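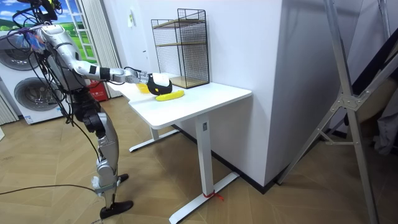
# Re: 白桌子到底值不值得买(顺便聊聊桌上的香蕉)

各位好,

先把 Uriel 上次那封信贴在前面,省得大家往回翻:

> 发件人:Uriel Navarrete
> 日期:12/15/19
>
> 大家好,我准备把书房那张老木桌换掉,看上了 Griline 的白色桌子,T 形脚的那种,一根立柱下面接一条长脚。家里人说白桌面不耐脏,我妈更直接,说像医院。想问问列表里用过的人:
>
> 1. 白桌面到底好不好打理?吃东西会不会留印子?
> 2. 这种 T 形脚稳不稳?我打字很重,以前那张桌子一敲键盘水杯就起波纹。
> 3. 前沿是圆的好还是直的好?我在店里两种都摸过,摸完更糊涂了。
> 4. 线怎么收?我现在桌子底下像一锅面条。
>
> 预算 1000 出头,再贵就得跟家里商量了。先谢谢各位!
>
> Uriel

Uriel 你好!这封信我看了两遍,本来想当天就回,结果写着写着跑去擦桌子了(真的,你一问“会不会留印子”,我马上低头去看自己那张)。白桌子我用得久,前后换过两张,第一张是 Verkico 的,现在这张是 Sengar 的,型号里带个 3005,我一直没弄明白这个数字是什么意思,知道的朋友请告诉我。

按你的顺序来吧。

## 桌面好不好打理

你家里人说白的不耐脏,我觉得说对了一半。灰是真的不显,深色桌子一天不擦就能在上面写字,白桌子放两三天看着还挺体面。可是有颜色的东西一滴上去就特别扎眼,酱油、红茶、咖喱,尤其咖喱!我那张 Verkico 右上角到现在还有一块淡黄色,是吃外卖留下的,小苏打敷过,牙膏磨过,都没弄干净,最后拿台灯底座压住了事。

你问吃东西,那我就说说香蕉,照片里白桌面上就搁着一根黄香蕉,你看那个颜色对比,多精神。我自己也常年在桌上放香蕉,下午饿了掰一根,不用洗手不用拿碗,对懒人太友好了。但有两件事要提醒你:

- 熟过头的香蕉别直接搁在桌上过夜。我有一次出门几天忘了收,回来底下一圈褐色的黏东西,温水加一点洗洁精捂了一会儿才擦掉,还招了一群小飞虫。
- 香蕉皮上那层贴纸,撕下来千万别顺手粘在桌沿上。我就有这个坏毛病,攒了一排,后来拿指甲抠了半个晚上,胶印是用风油精擦掉的,屋里香了好几天。

平时清洁我就用一块半湿的软布,擦完再拿干的过一遍。钢丝球不要碰,那种带颗粒的去污膏也别用,我就是用过才知道,光面会被磨出一片雾蒙蒙的印子,侧着光看特别明显。

## T 形脚稳不稳

这个我很有话说。T 形脚我用下来最大的好处是腿有地方放,膝盖不会撞到前面那根桌腿(我小腿上的淤青就是以前四条腿的桌子给的)。至于稳不稳,我那两张差别很大。Verkico 那张前后晃,敲键盘的时候显示器跟着点头,像在同意我写的每一句话。Sengar 这张好很多,左右有一点点,前后几乎感觉不到。

我后来琢磨,地面平不平也很要紧。我们家老房子地板是斜的,搬过来之后怎么调都差一点,最后把脚垫拧高了半圈,问题就没了。所以你装好以后先别急着骂桌子,拿个水平尺放上去看看,没有水平尺,手机里也有。还有螺丝,用上两个星期再紧一遍,我每次都忘,每次都是晃了才想起来。

另外,脚底下那条长横条会踢到。我冬天爱光脚,小脚趾撞过不止一回,疼得眼泪都出来了。你要是也光脚,买双厚袜子吧。

## 前沿圆的还是直的

圆的!这题我不犹豫。手腕长时间搭在桌边,直角的那种会压出一道红印,我以前上班那张就是,一到下午右手腕就发麻。前沿稍微带点圆弧的舒服很多,不用圆得很夸张,一点点就够。唯一的缺点是笔容易滚下去,我现在把笔都插在一个旧果酱瓶里。

## 线怎么收

你说像一锅面条,我笑了半天,我家也是一锅,只不过我的是宽面。我试过的办法里最省钱的就是扎带和布条。照片里那张桌子,长脚和立柱接头的地方就绕着一圈红色的带子,尾巴散在地上。我自己绑的那几根也是红的,红色好找,要拆的时候趴在地上一眼就看见了,比黑扎带强,黑的藏在黑线里我得打手电筒。就是尾巴记得剪短或者塞进去,我留得太长,吸尘器一过就给吸住了,嗡嗡嗡叫得像要起飞。

扎线的时候别勒太紧,要是你买的是能升降的,一定给线留出余量。我第一次就没留,桌子往上一升,插线板跟着悬空了,一头还连着我的台灯,吓得我赶紧按停。Sikov 出过一种挂在桌板下面的网兜,把插线板整个兜进去,我用着不错,就是落灰,隔一阵得掏一次。

## 关于你妈说像医院

哈哈,这个我真帮不上忙,我妈也这么说。我后来铺了一块墨绿色的桌垫,旁边摆了盆绿萝,她来了就改口说“像诊所”,好歹算是进步了吧。其实水果往上一放就暖和很多,橘子、香蕉、柿子都行,冬天里看着高兴。

预算的事,你说的数够买一张像样的,别被店员说动去加什么皮质包边。桌板厚度问清楚,我那张薄的夹显示器支架时压出了两个坑,后来垫了块木片才好。

你要是 12 月里就下单,收到以后务必拍张照片发上来,最好是还没放满东西的时候,我们都想看看它干净的样子(我自己那张只干净过一个上午)。还有老木桌你打算怎么处理?要是准备送人,麻烦先问问我,我阳台上正缺一张种花用的,旧点、有划痕都没关系,我可以自己过去搬。

祝好,回头聊!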